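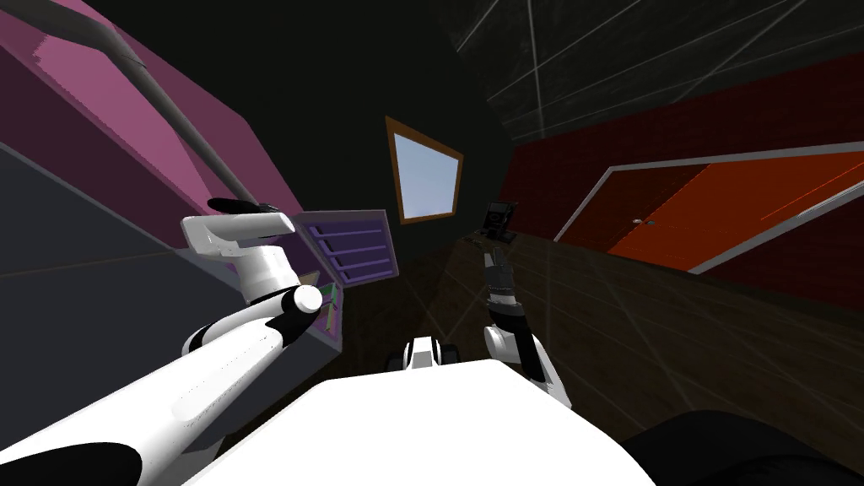
Roya Moradi had 250 points at the start of the season, and most people at the Skurkport tennis club thought she would stay there. Her serve was good, but she lost nearly every third set she played.

Her sister Fereshteh, who is also her coach, did not change the serve. Instead they worked on the return, six mornings a week, on the two old clay courts behind the harbour. "I was bored to death in the first month," Roya tells me. "Then I began to see the ball earlier."

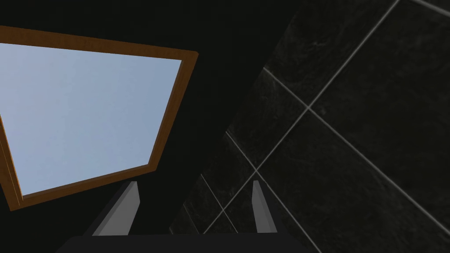 A final on slow clay

In July she met Mahsa Kazemi in the final of the Ramano Cup. Kazemi had won it twice and led by a set and a break before lunch. Roya moved one step back from the baseline and made the rallies longer. She took the second set in a tie-break, and the third by 6–4. 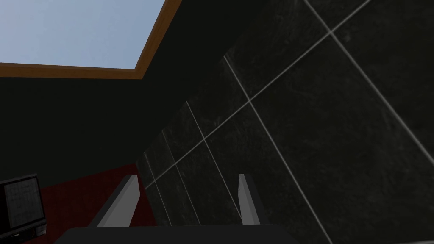 The 400 points from that win brought her into the main draw at Clalness, where the courts are faster and the wind comes from the side. Levente Bakos, who runs the tournament there, expects her to have difficulties in the first round. Roya does not disagree with him. She has asked for a practice court at seven every morning until the draw is made.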